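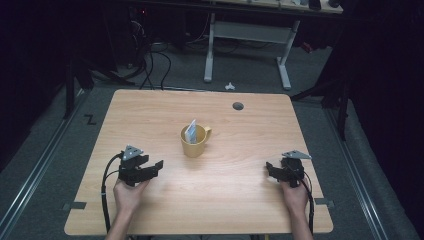 August, 4:00 pm – Rye starter notes, Flundesari batch. It finally doubled in under five hours and I am so happy with it! Fed it 400 g of the Astberg whole rye this morning, same weight of water, lid resting on top. By lunch it had domed and smelled like green apples. For the small side test I want something about the size of that yellow mug, straight up and easy to hold by the handle, so I can check the rise between feeds without hauling out the big crock.

Jornex flour next to it is slower but has a lovely malty smell – worth keeping going. Loaf 13 had the best crumb yet, a bit gummy near the base. Longer bake next time, and wait overnight to slice (I never do).

To try: colder water, a pinch of salt in the second feed.

Recent entries
Seok barley soaker, second try
Crust color and steam
Drying starter flakes

Search this notebook Go

Back to top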